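Workshop notebook – shared bench, bay 2
Project: Flivura (two-arm mobile base)
February, entry started 7:40 pm

Carried over from last entry: left wrist cable chafing, simulation not matching the real head mount, table task not yet run with both arms live.

1. Cable, left wrist

Pulled the sleeve back and found the outer jacket worn through in one spot where it crosses the second wrist joint. Conductors fine, no copper showing. Wrapped it, re-routed it on the outside of the joint and added slack. Ran the joint end to end by hand with the power off, then at low speed. The cable no longer touches the edge of the cover. The cover itself still has a burr on it, which I took down with a fine file and should have done when it was first fitted.

Whoever next has the wrist apart: the two short screws go on the inside. The long ones will reach the encoder board.

2. Supply and fusing

The Hosance supply was tripping whenever both shoulders started together. Logged the rail at the distribution block. It sags on the combined start and recovers inside the window the controller allows, but the supply's own protection is quicker than that. Two options: a bigger supply, or stagger the starts. Went with the stagger, 60 ms between left and right. No trips in the remainder of the evening. Not a proper fix. If we add the lift column later the question comes back.

Also moved the e-stop to the near corner of the bench, on a longer lead. Tested it with the arms moving, both brakes came on. The brake on the right elbow is audibly slower than the left. Noted, not chased.

3. Grippers

Refitted both with the new finger pads. The first set, printed solid, were too stiff and skated on anything round. The second set has a softer infill and a shallow groove down the middle. Closing current limit set to 228 mA, which holds a plastic cup without caving it in. At the old value the cup folded.

The opening width reported by the left gripper drifts after repeated cycles. Re-homing clears it. Suspect the set screw on the pinion has backed off slightly, as there is no thread locker on it. Will need the housing off, so it waits until the next time the hand is on the bench for something else.

4. Simulation

Most of the evening went here. The simulated base comes out of the Clisora export with the collision shapes in place but the camera mount left at its default. Put in the measured position and pitch from the real mount. Roll I took off the bracket drawing.

Table height in the file was 720 mm. The bench we use is 935 mm to the top, so every pre-grasp pose built on the old file has the arms folded lower than they can be here. Decided to leave the simulated table alone and keep height as a parameter at launch. Otherwise we end up with one room file per bench.

Ran 3000 randomised resets overnight on the old settings before changing any of this. Of the failed grasps, nearly all were the right arm approaching too far across the top and closing beside the object. The left arm has its own problem, in that it reaches for the nearer object even when the target is the farther one. I think both come from the same place: the arm assignment uses distance from the shoulder and ignores what the other arm is doing. Changed it to score the pair together. Short test only, results better, sample too small to write down as a number.

Loaf and cup are the test objects for now. The loaf is the easy one in terms of grip and the awkward one in terms of orientation, as its long axis comes out near random after a reset. The cup needs the approach kept well clear of whatever stands up out of it. I added a keep-out cylinder over the rim and the planner now comes in from the side. It costs a bit of time on every plan.

Render from the head camera, roll value as per drawing, both hands open over the table. The horizon is well off level. Either the drawing is dimensioned from the other face of the bracket or I have the axis order wrong in the transform. The bracket came from Kuzmenko with a hand-marked drawing, so I would not rule out the first. Check with the digital level on the real mount before touching the code.

Things that are right in this render, so they don't get changed by mistake: both arms attach where they should, the grey body panel sits at the bottom of the view, and the fingers are visible on both sides with the loaf and the cup between them. The room furniture is stock and can stay.
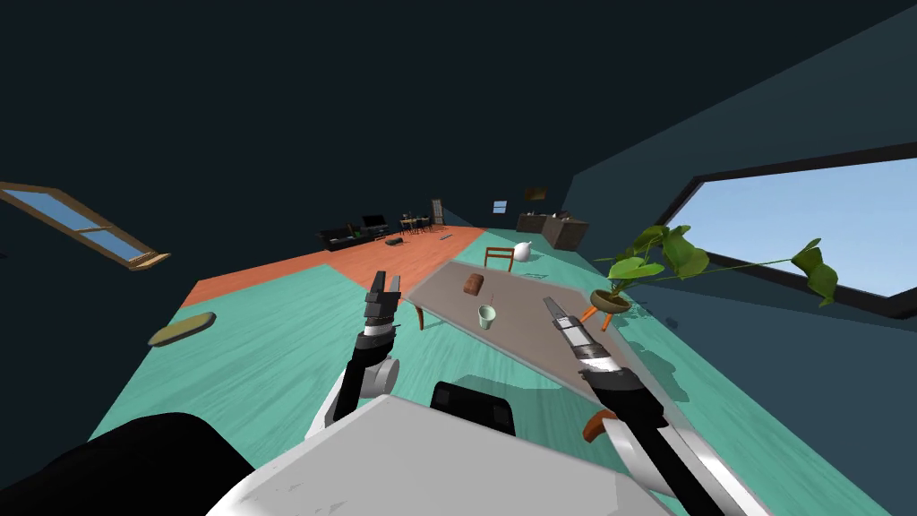

5. To do

Digital level on the head mount, both axes, base on the flat part of the floor (the end near the roller door falls away toward the drain).

Compare against the transform with roll set to zero, then with the first two axes swapped. Save a render of each under the same reset seed.

Re-run the overnight batch with the paired scoring and the keep-out cylinder. Same number of resets, so the two logs can be laid side by side.

Left gripper: housing off, thread locker on the pinion set screw, re-home, cycle, check drift.

Right elbow brake: time it properly against the left.

Order more sleeve for the wrist cables. The roll in the drawer is down to offcuts.

Batteries on the charger at 11:15 pm, arms parked, supply off at the wall.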